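Satin Questions, Answered (Mostly)

I keep getting the same handful of emails about satin, so I finally put them on one page. I'm a home sewer and a chronic fabric hoarder, and everything on here comes from my own bedroom and my own mistakes. Last updated Monday, March 8, 2021.

Why do you fold on the bed and not on a table?

Space, mostly! My cutting table is narrow, and satin slides off a narrow table the second you look away. A bed has a bit of grip to it, especially with a cotton cover on, and you can walk up to it from more than one side. I do make the bed first. Lumpy bedding under satin gives you lumpy folds.

My satin came out of the bag in a ball. Is it ruined?

Nope. Mine spends half its life in a ball, and the gold is the worst of the lot because every little wrinkle catches the light and looks ten times deeper than it is. Before you do anything else, find an edge. Any edge. Don't grab the middle and shake, or you'll just turn it inside itself again (ask me how I know).
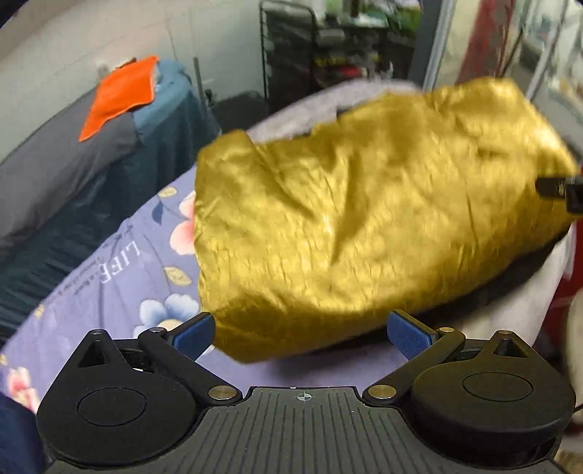
Once you've got your edge, follow it along with your fingers until you hit a corner, lay that corner down flat, and go looking for the next one. I don't pull hard at any point. If it feels stuck it's usually folded under itself, and a little lift sorts it out. Also, keep buckles, zippers and anything with a rough bit well away while you're spreading. I put a snag right across a lovely green piece in January and I'm still sore about it.

Do I have to iron it before I fold it?

I don't, unless it's going to be used that week. Spread it, smooth it with the flat of your hand from the center outward, and leave it alone for an hour. If you do iron, go low, work on the wrong side, and put a cotton cloth in between. I've tried the Gandero pressing cloth and I've tried an old pillowcase and I went back to the pillowcase.

Fold or roll?

Roll, if the piece is big! Folding gives you a hard crease down the middle, and on a shiny fabric you'll be looking at that crease forever. I start from one short end and make the first turn nice and loose, with no tube inside. If the roll starts wandering off to one side, back up a turn or two and fix it right then, don't try to steer it straight later.
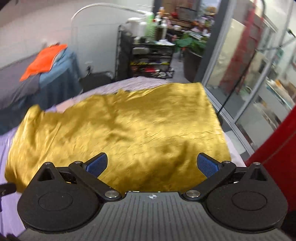

For small pieces, anything under 2 feet or so, I do fold, but in thirds and with tissue in the bends. Then I refold it along different lines whenever I happen to be in the bin anyway.

What do you store it in?

Old cotton pillowcases, again. I had one of those Leblanc zip bags for a while and it was fine, but I like being able to stuff a soft roll in without wrestling a zipper. Please don't use rubber bands. A strip of scrap fabric tied in a bow does the job and doesn't leave a dent.

Where do you buy yours?

The remnant bins at Grurnow, whenever I'm over in Steltgate. They don't sell online as far as I know. Bring a bag, and check the whole length for pulls before you pay.

Can I wash it?

If it's polyester, I run it cold on gentle inside a mesh bag and hang it over the shower rail. If it's silk, or you don't know what it is, test a corner first. Water spots on silk satin are very hard to get out, and I don't have a trick for them. If you do, please email me!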